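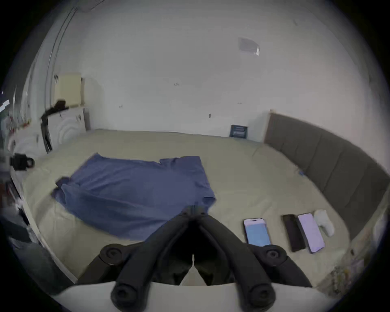 It was always the folding that beat me, one tenant told us at the start — washing fine, drying fine, then it all sits on the chair till I need to wear it. Several others said much the same in different words and it has shaped most of what follows.

Home Projects Reports Contact
6 minute read

Fresh Start Bedrooms, Brarkelside
Progress report to the Parneo fund, second period, up to end of November

Sorry this is shorter than the last one. Written between visits. Spending first as that is what you asked for first.

Money

Spent to date £2037. Most of it bedding, storage and hangers. A single overspend, £185, on mattress protectors. We had priced the thin ones and the thin ones split at the corners in the wash, so replaced with better. We have taken it out of the decorating line and are not asking for more. Receipts went over with the quarterly return, if the delivery one from Zapata is missing please shout, it was a faded till roll and may not have scanned.

Nothing spent yet on curtains. See further down.

What we said we would do

Get each tenant's bedroom to the point where the bed is usable as a bed, clothes have somewhere to go, and the tenant can keep it that way without us. Still the aim. No change.

Where we are

Bedding is done at Brarkelside. Fitted sheets all round, muted plain colours, chosen by the tenants from the Zapata samples. We had offered patterned and hardly anyone wanted it. Fitted was the right call, flat ones kept coming untucked and then got used as a throw or ended up on the floor.

Pillows came late. Two deliveries, second one short, now put right.

The room with the big grey padded headboard is the one we've used most for the folding sessions. Good wide bed, you can lay a t-shirt right out flat on it and still have room for a phone or whatever is in your pockets. The headboard does collect dust in the seams. Soft brush on the hoover sorts it, we have added that to the monthly sheet.

Walls. White paint has held up but there are small marks, and screw holes left from whatever was up before. Filler is bought. Has not been done. We'd rather do all the rooms in one go and touch up the paint the same week, so it is down for January.

Folding sessions

These weren't in the original bid as a separate item, they grew out of the storage visits. We would turn up with drawer dividers and find there was nothing folded to put between them. So now the session comes first and the dividers after.

How it runs. Clean dry clothes on the bed, nothing else brought in. Start with t-shirts as everyone has them. Lay it out, smooth it from the middle, sleeves in, sides in, up from the hem. Then on to the next. Some tenants like the shop way with a board, we don't push it. Jumpers after that, then the awkward things — hoodies, anything with a hood really, and fitted sheets, which get their own go at the end if people still have the patience. Mostly they do not!

Sessions started at 2 hours. Too long. People were fine up to about the point where the pile looked smaller and then drifted off to put the kettle on. Cut down to one hour in October and it works much better, and the tenant usually finishes the last few bits alone after we've gone, or says so.

We wrote out a card with the steps. First version was all words and got stuck on the fridge and ignored. Second version is bigger print, less of it, and lives inside the wardrobe door. Happy to send you a copy. 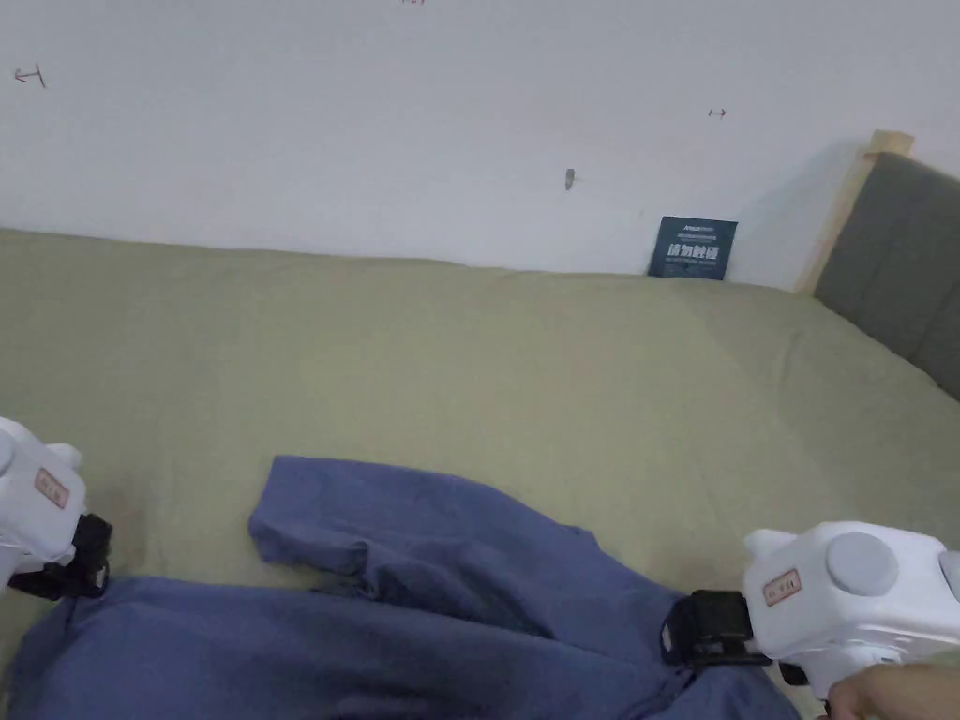
Are you covering ironing as well? We have left it out for this period, few of the tenants own an iron and the ones who do already know how to use it. What we do say is shake things out before they go on the airer and lay them flat soon after, which saves most of the creases in cotton. If there's demand in spring we will look at it again.

Storage

Drawer units in, wardrobes had their rails checked. A couple of rails were bowed and have been swapped. Under-bed boxes are the success of the period, we nearly didn't order them. Winter duvets, spare towels, coats in summer. Lids are a bit tight and one tenant with arthritis can't manage hers, so that one has been changed for a soft zip bag.

Hooks on the back of doors — mixed. Useful for a dressing gown, but left alone they become the new chair. We have stopped fitting them unless asked.

Each room now has a small tray for the odd things that turn up on a bed when you clear it. Chargers, glasses, keys, single gloves. Cheap and people use them.

Laundry

The machines at Brarkelside are shared and the evening slots are the trouble. Everyone wants six o'clock. We put a sheet up on the wall and it is being filled in, though not always stuck to. Airers have been moved out of the bedrooms where there was damp on the window wall, and into the hall. Better for the rooms, a bit of a squeeze for the hall. Will need a proper answer before next winter.

One lesson for anyone doing this again. Do the wash day and the folding day together, or next day at the latest. When we left a gap of several days clean things went back in with worn things and the whole lot had to be washed again. Obvious now.

Greston

Behind. We said visits would start in October and they didnt. The access arrangements took longer than planned and then the lift was out. First 3 rooms have been measured up and the sheet sizes ordered, nothing delivered yet. Realistic start for sessions there is January, and I would rather tell you that now than in the next report.

The rooms at Greston are smaller and some of the beds are singles hard against the wall, so folding on the bed will be tighter. We're looking at a fold-down table for the landing. Tenants to be asked before anything is bought.

What tenants have said

Good on the whole. Sleeping better came up more than we expected, mostly put down to the protectors and having a sheet that stays on. One said she could find a top in the morning without putting the big light on. Less good: the first lot of hangers left rust marks on a white shirt (gone, replaced with plastic), and several people felt we came round too early in the day. Visits now start at half ten.

A few would prefer not to have us in the bedroom at all and that's fine, they get the card and the boxes dropped at the door.

Still to do

Fill and touch up walls, January.
Curtains for the street side rooms. Waiting on a price from Zapata, chased twice.
Airers, find a home for them.
Greston deliveries, then sessions.
Follow-up visits at Brarkelside in Feburary to see what has lasted. Short ones, a look in the drawers if invited.

Anything we need from you

Just a yes to moving the £185 between lines as set out at the top. And if the next return could be due after the January decorating it would save us sending half a picture. If not we will work to the existing date.

Spending table to follow separately.

Related reports
Fresh Start Bedrooms: first period report
Greston access and room sizes, notes
Choosing bedding with tenants
Shared laundry slots at Brarkelside: what we tried
Hall airers and damp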